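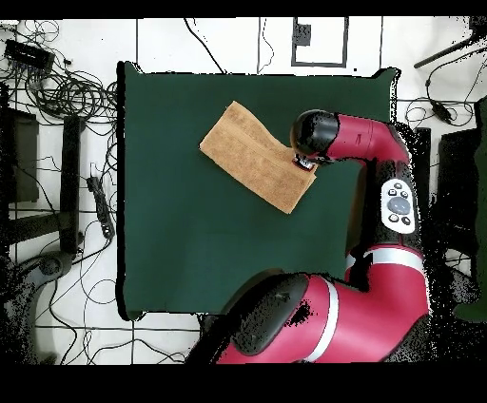
Figure 7. Gripper over the right end of the towel, green cloth on the table.

Section 4: Comparing Grippers on a Towel

This is our favorite test in the whole guide. A towel bends, bunches and slips, and it will show you more about a gripper in one afternoon than a week of blocks. You need the arm set up as in Section 3, one terry towel and a plain table cover.

1. Mount the first gripper and run the wrist check in Traleo.
2. Put the towel on the cover at a slant. A square placement is too easy on the wrist!
3. Bring the tip over one end of the towel and stop.
4. Lower slowly, close, and lift. Save the run under the gripper's name.
5. Do 9 lifts per end, then swap grippers and start again from step 1.

CAUTION: Keep hands off the table while the arm is live. Use the stop button before you straighten the towel.

NOTE: Set the closing delay to 600 ms for both grippers. With the Hornness fingers you may want to go shorter later, but get a fair comparison first.
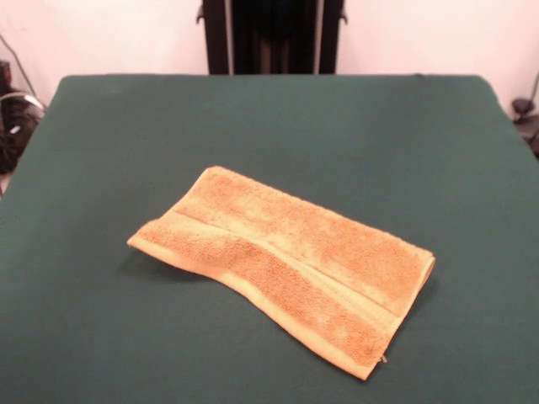 Joris Dekker

4.1 Reading the towel from the side camera

Look for ripples before each lift. A raised bump along the hem gives the fingers something to pinch, so a lift there will flatter almost any gripper — try the flat parts too. Woven bands deserve their own runs. They are smoother than the loops on either side, and I love how quickly they separate a good fingertip from a so-so one.

6. Mark each run as "flat," "ripple" or "band" in the log.
7. If loose threads stick out at an edge, trim them.

Error 366 means the side camera has lost its connection. Reseat the cable and repeat the run.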